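About Storkley

Storkley is a small company for phone software. We prepare custom system images for older Android phones, so that their owners can use them for some years more. Covadonga Urquijo started the work alone, at her kitchen table, and today we are a team of 3.

Our first build was for 30 testers. Now we support more than 300 device versions, and roughly 2000 people read our forum each month.

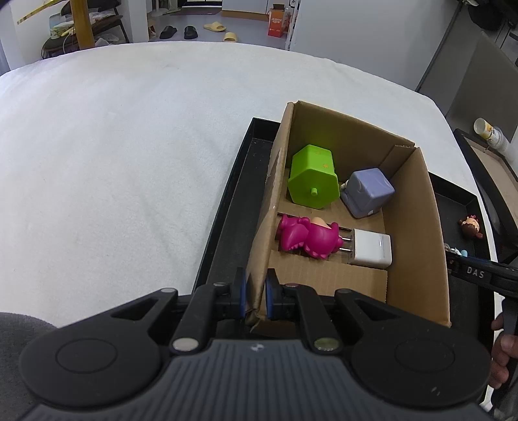 Gripper at the wall of a cardboard box.

Ánh Kim is responsible for bootloader questions and for the installation guides. Please write to her before you unlock your phone, and tell her the exact model. We answer mail until Friday noon. New builds come out in September.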